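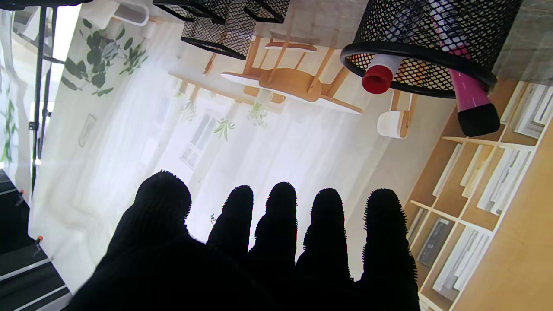 Designing a Cooperative Event Map: The Frozen Harbor of Piltunberg

Project report, Game Design Studio
Malou Brøndum and Ragnheiður Bech
October 22, 2024

What we set out to do

We both grew up on online games where a big map fills with strangers and everybody runs toward the same orange circle. Those are some of our favorite memories in gaming, and for this project we wanted to find out how that kind of map gets built. So we made one! Piltunberg is a single zone for a small multiplayer fantasy game, and it was built from scratch in the course engine between January and the end of the spring term, with a second round of changes this fall.

The zone is a harbor town locked in sea ice. Players come in by the south gate, pick up small jobs from the townsfolk, and work their way out onto the ice, where the large events take place. Our main question was simple: can a map pull players together without a quest log telling them where to go?

The layout

Piltunberg has three areas. The town is safe and holds the vendors, the crafting tables and the fast travel point. The Shelf is the flat ice outside the walls, with small enemies and gathering spots. The Noker is a trench of broken ice on the far north side, and that is where the boss lives.

Our first layout was a ring, with the town in the middle. It looked great on paper and played badly. Players left by whichever gate was closest and spread out in every direction, and with 20 people on the map you could go a whole session hardly seeing anyone. Malou redrew it as a long wedge that narrows toward the trench. Everybody still starts wherever they like, but the farther north you go, the more company you have. This one change did more for the project than anything else we tried.

We also put a lighthouse at the point of the wedge. It can be seen from every part of the Shelf, and its lamp changes color when an event is about to start. Ragnheiður spent far too long on the lamp (it has its own fog shader, and she is not sorry).

The event chain

The main event is called The Thaw. It runs on a loop of 50 minutes and has four stages:

Stage one, Lamp Oil. Players carry oil from the town to the lighthouse. No combat is needed, so new characters can join right away.

Stage two, Hold the Ropes. Enemies come up through the ice and attack three anchor points. Losing one anchor is fine, losing two fails the stage.

Stage three, The Long Walk. A slow sled has to be escorted to the trench. Players can push it, guard it or run ahead and clear the path.

Stage four, Brynjólfsdóttir. The boss is a drowned sea captain, named after the ship's log you can find in the town. She has two phases, and in the second one the ice under the players begins to crack.

What we love about this chain is that each stage teaches something you need for the boss. The oil run shows you the short routes. The ropes teach you to split up. By the time the captain climbs out of the water, even a group of strangers has a rough idea of how to work together.

Scaling

Scaling was the hardest part. In our first version the boss had a fixed health pool, and a group of 6 had no hope while a full map melted her before she could say her first line. We switched to a system that checks how many players have taken part in the last two minutes and adjusts enemy health and the number of enemies per wave. Health alone was boring. More enemies felt much better, as there was something for everybody to hit.

We made one mistake here that is worth writing down. The early system counted everyone on the map, also the people standing in town sorting their bags. The boss got tougher with every player who was not fighting her. Taking the town out of the count was a fix of maybe ten lines, and we should have spotted it weeks earlier.

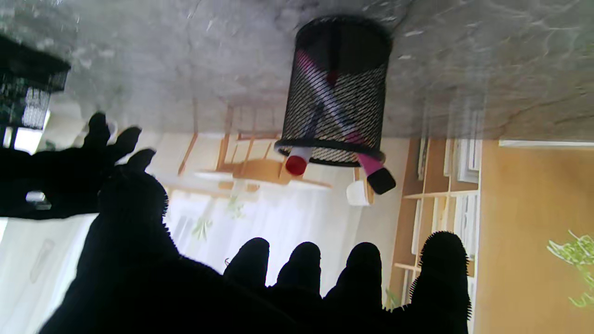 Can a small group finish The Thaw without help?
A group of six can, as long as they send two players to each anchor in stage two and save their strongest skills for the second boss phase.

Rewards

We wanted people to come back for the event without feeling they had to. Each finished stage gives Frost Marks, and a full chain pays 300 of them. The lantern backpack, which is the item everybody in our test group wanted, costs more than one full run but not much more. Failed stages still pay a little. When they paid nothing, our testers left after the first failure and didn't try again.

There is also a small loot table for the Shelf, mostly crafting materials, plus a rare pet seal. The seal has no use at all in combat. It was the most talked about thing in the zone.

Playtesting

We held test sessions with classmates and with members of Terlow, the gaming club on campus. Testers got no instructions beyond the controls. We watched where they went first, when they stopped to look at something, and when they opened the map.

Three things stood out. First, the lighthouse worked. Players turned toward it when the color changed, even those who said afterward that they hadn't noticed any signal. Second, stage three was too slow. The sled has since been sped up, and pushing it now gives a small warmth buff, so there's a reason to stand near it. Third, people got lost in the trench – the walls all looked the same, and a player who died early often couldn't find the way back to the fight. We added wrecks with different colored sails along the path and moved the revival point closer.

Some of the best feedback came from a tester who had never played an online game before. She stayed with the oil run for the whole loop, skipped the boss, and told us she'd had a wonderful time. After that we made Lamp Oil repeatable between loops, with a smaller payout.

What still needs work

The cracking ice in the second phase drops frames on older computers when the map is full. We have a cheaper version of the effect half done. The music also restarts if you leave the trench and come back, and it gets old fast.

The wait between loops is a bigger problem. Once the boss is down, there is a quiet stretch where the Shelf empties out. We have sketched a fishing contest and a snow fort siege to fill it, and Malou already has the fort walls modeled. The siege would be player against player, though, and neither of us has balanced anything like that before.

Who did what

Malou did the terrain, the town buildings, the enemy placement and the reward tables. Ragnheiður wrote the event scripts and the scaling system, and made the lighting and the weather. The boss fight was built together, over many evenings, and we argued about the length of the second phase until the last week. It is currently set to Ragnheiður's number.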